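Storing Dried Beans, Rice and Corn at Home: Which Tips Hold Up

Posted by Digby Lockyer
7th June

Every time grain prices get into the news, my inbox fills up with people who have just bought a very large sack of something. Soybeans, usually, or popcorn, or black beans from a bulk bin. They want to know how to keep it. They have also read a lot of advice already, most of it copied from one site to the next, and I don't think much of it.

I keep dried goods in a small kitchen in Trirnbridge with one pantry cupboard and no basement. What follows is what I do, and what I stopped doing.

The bay leaf

Put a bay leaf in the jar and the weevils stay away. I have heard this from my aunt, from a man at the Skorkstead feed store and from the back of a bag of flour. I tried it for two years. I had weevils in the rice with the leaf and weevils in the rice without it. Maybe a fresher leaf would do better. I'd save it for soup.

Freezing does more. Eggs can already be in the grain when you buy it, and a good cold spell takes care of most of that. Bag the grain, press the air out, and leave it in the freezer for at least four days. A big bag takes longer to get cold in the middle, so split it up first. Then let it come back to room temperature with the bag still shut. Open it too soon and water from the air settles on the cold beans, and you have swapped a bug problem for a mold problem.

Oxygen absorbers

They're fine for white rice in a sealed bag that you don't plan to touch for years. They are close to useless in a jar you open every evening. Once the packet has soaked up what it can, it's a little pillow taking up space. Sellers push them for everything. I used up the pack I had and didn't buy more.

Skip them for brown rice too, unless you like paying for false comfort. The oil in the bran goes stale in time whatever you do. Buy less and keep it in the fridge.

Buckets and bins

I paid 57 dollars for a Latia bin with a screw lid and a scoop clipped inside. It works. So does a plain food-grade bucket with a tight lid for a fraction of the money. The scoop fell off its clip within a month and now lives in a drawer.

Don't use a bucket that held paint, soap or pool chemicals, however well you've rinsed it. If you can't tell what was in it, use it for the garden.

Shelves

Wire racks get recommended for "air flow." Sealed jars don't need air flow. What a rack does give you is a way to see the bottom of the stack without lifting everything, and I'll grant that much. Put heavy things low. Check the load rating, and then don't believe all of it, especially if the number is printed in large type on the box.

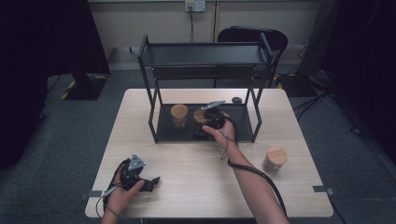 Black metal rack with a wide top shelf and a lower one close to the tabletop.

Keep whatever you use away from the stove and the top of the fridge. Warm spots shorten the life of almost anything dry. The same goes for a sunny windowsill, pretty as the jars look there.

Old beans that won't soften

My neighbor Tsegaye swears by baking soda. He's half right. A small pinch in the soaking water will help stubborn beans along, and too much will turn them to paste with a soapy taste. I use a quarter teaspoon to a pound. Salt in the soak is fine as well, despite the old warning that it makes beans tough. I've salted mine for years and they cook up with better skins.

Some beans are simply too old. If they have simmered all afternoon and still crunch, throw them out. Never put kidney beans in a slow cooker from raw, old or new. Soak them, drain them, and boil them hard in fresh water for 30 minutes before they go in.

Popcorn that won't pop

It has dried out. The usual trick is a spoonful of water in the jar, a shake, and a few days' wait. I was sure this was nonsense and I was wrong. One tablespoon to a quart jar, shaken twice a day until the water is gone, brought back most of a batch I'd had since March of last year. Not all of it.

Labels

Write the date you bought it. "Best by" dates on dry beans tell you very little about whether they're safe, and once the beans are in a jar you've lost the bag anyway. Masking tape and a marker will do. I was sent a label printer to try and it took roughly 230 square inches of counter once I'd found room for the cord and the rolls. I gave it back.

Next month: flour, and whether anyone needs a home mill.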